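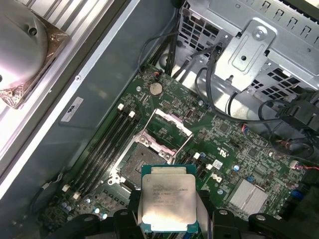 Raising the water at Doltitz Fen

The drained peat at Doltitz has been losing height since the main ditch was deepened in the 1960s. An iron pipe driven through to the clay below was once level with the ground. It now stands 86 centimetres clear of it. Part of that is simple settling, as peat that has lost its water packs down under its own weight. The rest has gone into the air as carbon dioxide, because peat above the water table is open to oxygen and rots.

The Grusden Fen Trust took on the lease of 567 hectares here with the aim of bringing the summer water table back to within ten centimetres of the surface. Work on the ground began in February, when the access tracks were still frozen hard enough to carry a tracked digger.

The method is plain. Side ditches are blocked with dams of peat cut from close by, each dam keyed a metre into the banks on both sides and built up proud of the surface to allow for slumping. Where the ditch bottom has reached the clay, peat alone will not hold, and a row of timber piles goes in first. Spacing depends on slope. On the flat northern part one dam every 60 metres is enough; near the Bach outfall, where the ground falls away, the gap comes down to 15.

"If the step between two dams is more than a boot's height, the lower one gets all the work and the peat between them stays dry at the top end," says Leif Hallgrímsson, who set out the dam lines. 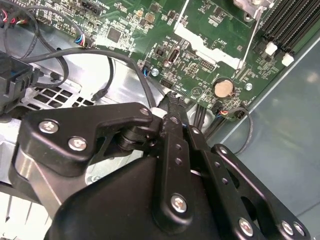
Grusden Fen Trust | Water and Soils Team

Water levels are read in 32 dipwells, laid out in four lines running at right angles to the main ditch. A dipwell is a length of slotted plastic pipe with a cap. Twelve of them hold a pressure logger that records every hour; the others are dipped by hand once a fortnight. Air pressure is logged separately at the Rerville pumping station and taken off the readings later.

The first summer gave mixed results. In the northern block the mean depth to water between June and August went from 47 centimetres to 19. In the southern block it moved by only four. Elisa Valentini, who keeps the record, puts this down to old clay tile drains that appear on no map. Two have since been dug out and crushed. The lie of the others can be guessed from strips of nettle and thistle, which favour the drier and richer ground above the pipes.

Methane is the usual objection to rewetting. Waterlogged peat gives off more of it than drained peat, and the first years after flooding tend to be the worst, above all where grass is left standing and drowns. At Doltitz the sward was mown and carted off before the dams were closed. Yen-ting Wan takes gas samples from five fixed collars in each block, using a closed chamber and a portable analyser. Her figures for the first year show a rise in methane in the northern block and a larger fall in carbon dioxide once both are put on the same warming scale. She does not yet give a yearly total, as the winter visits were too few.

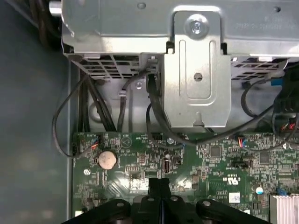 Inside an open computer case: the metal drive cage, with the green motherboard below it.

Neighbouring land is the harder limit. The farm on the eastern boundary grows winter barley and needs its water table kept at 60 centimetres or deeper. Troels Toft modelled three layouts for a cut-off bund along that side. The one chosen has a core of compacted clay and a shallow collector drain on the farm side, with a tilting weir at its lower end so that the level can be changed by hand.

Plant cover is recorded in July. Bog bean and two sedges have come back along the blocked ditches. Sphagnum is present in nine of the fixed plots, in small patches, and none has been planted. Soft rush has spread faster than was wanted in the wettest corner, and a late cut is planned there if the ground will bear the mower.

The tile drains in the southern block are next. Arnar Þorgeirsson has asked for a ground radar survey before any more trenches are opened.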